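Packing and Pantry Room: Gallery

Home > The Center > Rooms and Facilities > Packing and Pantry Room

The Packing and Pantry Room at the Clistness Community Food Center is where donated dry goods are checked, sorted and made up into parcels for households in Clistness, Potham and the surrounding villages. The room is on the ground floor, next to the Jukley Road entrance, and is in use throughout the year. It is managed by Liesbeth Kuipers, Pantry Manager, with the support of Joris Vermeulen, who is responsible for stock records.

In the year to April, the Center received 3,014 deliveries of packaged food and issued 1,222 household parcels. Snack items form a small part of each parcel. They are handled separately from cans and jars so that light packets are not crushed, and they are the last items to be added before a parcel is closed.

This page introduces the room and the work carried out in it. Selecting a picture will open a larger version. Visitors who wish to see the room in person will find the arrangements at the foot of the page.

Gallery

Receiving

Donations are brought in through the side entrance and weighed on arrival. Each delivery is entered in the day book before anything is unpacked. Goods that have been opened, or that carry no printed date, are set aside and are not passed to the sorting area.

Checking and sorting

Packets are placed on the table one at a time and turned so that the printed panels can be read. Staff look first for the date and then for the list of ingredients – the second check matters most for parcels going to households with recorded allergies. Items that pass both checks are grouped by kind and moved to the shelves.

Wooden tabletop with a flat snack packet in pale cream-yellow. The packet has a small barcode near one corner and a light blue label panel with white text.

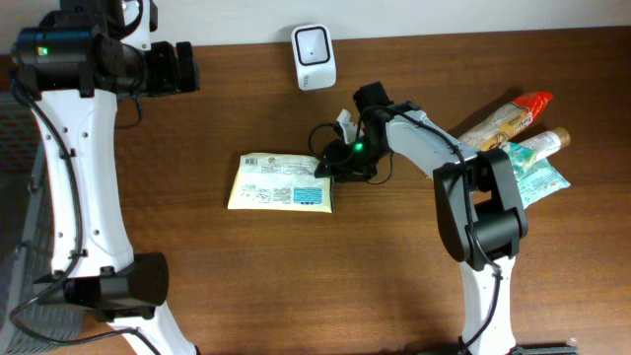
Shelving

Sorted goods are kept on the north wall, with the earliest dates at the front. Heavy items are stored at waist height or below. Snack packets are stored upright in open trays, which makes the dates easier to read and reduces breakage. The shelves are reviewed at the end of each month and the results are sent to the Sabbagh Trust, which funds the room.

Making up parcels

A standard parcel is prepared for a household of up to six people. The contents follow a printed list, which is placed inside the parcel when it is complete. Where an item on the list is out of stock, a suitable replacement is chosen and the change is written on the list by hand.

Collection

Parcels are held for collection on the day they are made up. A household that cannot attend may name another person to collect on its behalf, provided that the name has been given to the office in advance. Parcels that are not collected are returned to the shelves – fresh items are offered to visitors the same afternoon.

Visiting the room

Group visits last 35 minutes and are led by a member of staff. Schools and community organizations are welcome to apply. Requests should be made in writing to Liesbeth Kuipers at the Center office and should state the size of the group and any access needs.

Visitors are asked to leave coats and bags in the lobby and to wash their hands before entering. Food and drink may not be consumed in the room.

Use of pictures

Pictures on this page may be used in school work and local newsletters without charge, with credit to the Clistness Community Food Center. For any other use, please contact Joris Vermeulen through the Center office.

Related pages: Donating Food | Parcel Contents | Opening Hours | The Sabbagh Trust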